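Primmont play area - February inspection checklist
Completed by Athina Bakalis, 7:30 a.m. start

Entrance and fencing
Gate closes on its own: OK. The new hinge is a joy, so much smoother!
Gaps in fence: OK
Sign with emergency number: OK, needs a wipe

Swings
Chains and shackles: OK
Seats: one cracked at the corner, left bay. Taken off and bagged, order part 1092 from Jovora.
Surfacing under swings: worn thin, top up before spring

Climbing tower
Bolts and caps: 3 caps missing on the north side. Fingers find these holes fast, please fit this week.
Rope net: OK - great tension, best it has been since we put it in
Slide exit: OK, no sharp edges 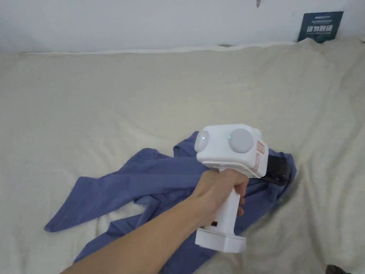
Hand-held gripper over a cream bedsheet

Spring riders and seesaw
Handles tight: OK
Springs: light rust on the duck, sand and repaint
Seesaw bumpers: OK

Benches and bins
Bench slats: OK. I love how the oiled ones have come through the winter!
Bin lid: loose, tightened on site

Overall: open for use, left swing bay out of action until the seat is in. Next check in March, and I'd really like to bring the Tremarik crew along to look at the surfacing with me.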